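Skalley (software)

Skalley is a patch management and software deployment tool for Windows networks, sold by Dretitz. It installs an agent on each computer and pushes updates from a central server.

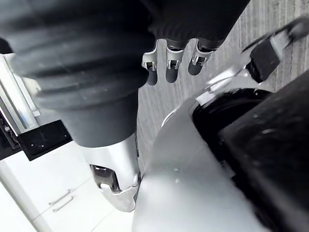

The product began as an in-house script collection written by Elibariki Mwakyusa while he was an administrator at Doucette, a freight company. Dretitz bought the code and released it commercially as version 2.

Dretitz describes Skalley as "zero-touch." Users have disputed this. The agent has to be installed by hand on any machine outside the domain, and failed updates are retried only at 3 a.m., when many laptops are off. The vendor's claim of full patch coverage within 52 hours rests on a single trial of 193 computers, all of them desktops on one site - the results were never published in detail.

Thérèse Kennedy, a consultant who moved a client from Skalley to the competing Brillura, wrote that around 80 machines shown as compliant in the console were missing updates. Dretitz blamed a reporting delay and changed the dashboard in February. Whether the underlying counts were corrected is unclear.

See also: Patch management, Brillura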